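About > Who we are > The workroom

Print this page | E-mail this page

Trukness is a small office cleaning and tidying firm. Asuka Ogura set it up in January with one contract, the two upper floors at Amano, and we now look after 14 workplaces. Most of them are shared rooms with a big table, a sofa and a few desks, where people eat and work in the same spot.

Our usual job is the end-of-day clear. Paper cups, tissues and snack wrappers go in the bin, and anything that might still be wanted stays out until someone has said otherwise.
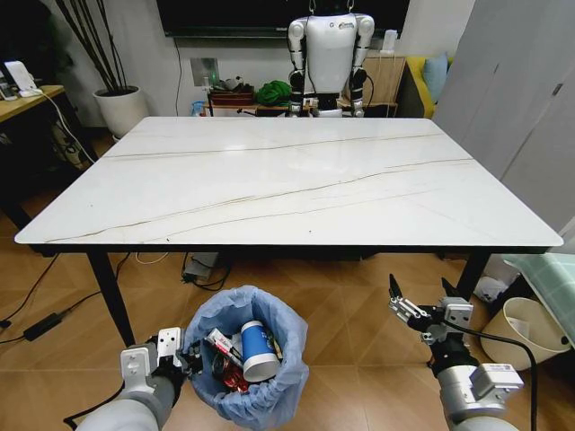 Bins are lined before a clear starts, with the edge of the bag folded over the rim. Full bags are tied and taken down on the same visit. We don't leave them in corridors.

Montri Somboon joined from Kulleo and runs the training. New starters spend their first two weeks on tables only. He teaches them to take soft rubbish first, then cups, then small things such as tape and tubes, which are often still in use. Desks where someone is working are left alone unless we are asked.

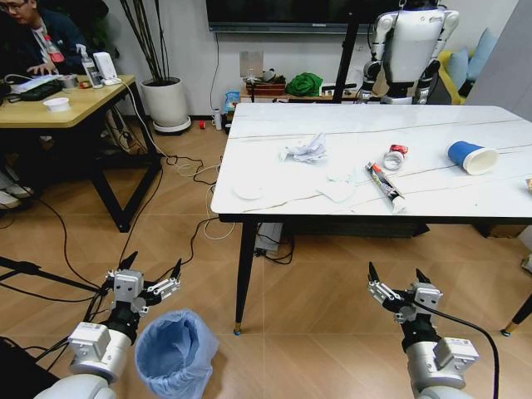
Table tops are wiped once they have been cleared. On glossy surfaces we use a damp cloth and then a dry one, as streaks show up badly under ceiling lights. Cabinets and shelves are dusted weekly, and things kept on them go back where they were.

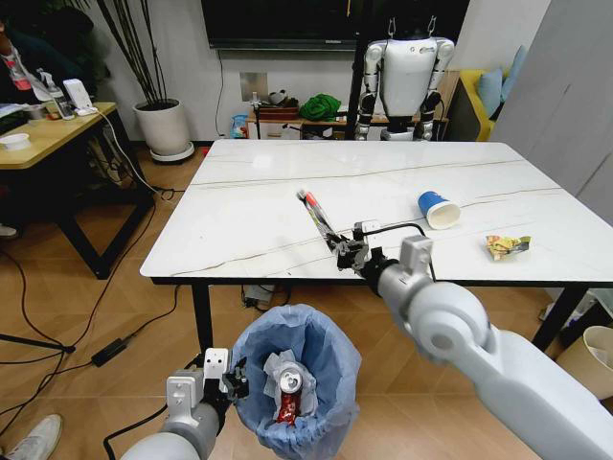 Cans are sorted from general waste at sites that have a separate collection. Prices depend on the size of the room and the number of visits. To ask for a quote, ring the office on extension 549 or write to Asuka.

Filed under: Our company, Daily clearing, Shared rooms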